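Grultenton Fern Valley Opens Its Upper Garden to Visitors in April

GRULTENTON – After two years of digging, planting and a great deal of wheelbarrow work, Grultenton Fern Valley will open its Upper Garden to the public this April. The new section climbs the north side of the valley and takes in a stream walk, a moss terrace and a woodland planted with 3932 ferns, most of them raised from spores in the garden's own nursery.

The opening is the biggest change at Grultenton since the lower paths were first laid out, and the team can't wait to show it off!

"I've walked this slope in every kind of weather, and I still find a corner I want to stand in for ten more minutes," said Rosalie Frei, director of the garden. "People who know the lower valley will feel at home, and then they'll come around the bend by the stream and see how far up it goes. I've been looking forward to that moment for a long time." 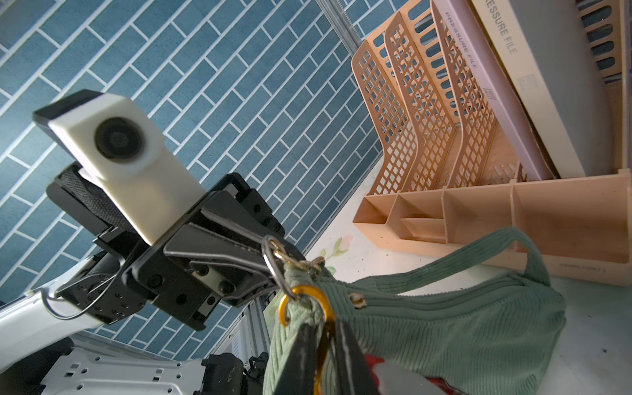

The main route through the Upper Garden starts at the Otska Bridge, a short timber crossing just past the old pump house. From there a gravel path follows the water uphill through tree ferns and hostas to the moss terrace, where there are benches and a long view back down to the village. The path is wide enough for wheelchairs and strollers as far as the terrace. Beyond it, a narrower trail with steps continues to the top gate.

Head gardener Wendelin Wyss designed the planting so that the slope changes as visitors climb. Shade lovers fill the damp ground near the stream, and the higher beds open up into grasses, foxgloves and a stand of young birches. Wyss and his crew also kept the old dry stone walls, which had been hidden under brambles, and tucked small rock ferns into the gaps.

"The walls were the best surprise of the whole job," Wyss said. "We cut back one patch to see what was under there, and then we just kept going until dark. Come in the first hour if you can. The light gets down between the birches and the whole bank glows green."

Travelers coming from out of town will find it easier to reach the garden this season. A shuttle run by Otside will connect Brunner station with the main gate, leaving the station at 40 minutes past the hour through the day. The shuttle is free for anyone holding a garden ticket, and it has space for folded strollers and one wheelchair.

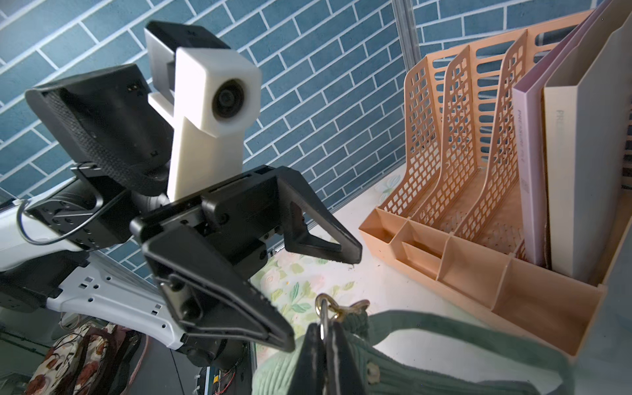 A mint-green corduroy bag, its strap pinched by black gripper fingers, near a peach-colored file organizer.

Local businesses are joining in too. Augustina Atinga, who manages the visitor program, has worked with guesthouses and cafes in the village on a stay-and-stroll ticket that covers entry on both days of a weekend visit. The tearoom by the main gate will open earlier in the morning and will serve a nettle soup that has already caused some friendly arguments over the recipe.

Guided walks will be led by Salvador Barreto and Heriberto Betancur. Barreto's walk covers the ferns and how they are raised, with a stop at the spore house. Betancur's is slower and takes in the birds and water life along the stream, so bring binoculars if you have them. Both walks leave from the pump house and are included in the price of entry. Places can be reserved at the ticket office.

Almost 2000 people put their names down for news of the opening over the winter, and those on the list will be invited to a preview morning before the gates open to everyone.

The garden opens at 9 a.m., with last entry at 4:30 p.m. Dogs on leashes are welcome on the lower paths and the stream walk, but not on the moss terrace.

Media contact: Augustina Atinga, Visitor Program, Grultenton Fern Valley. Press visits to the Upper Garden can be arranged before the opening on request.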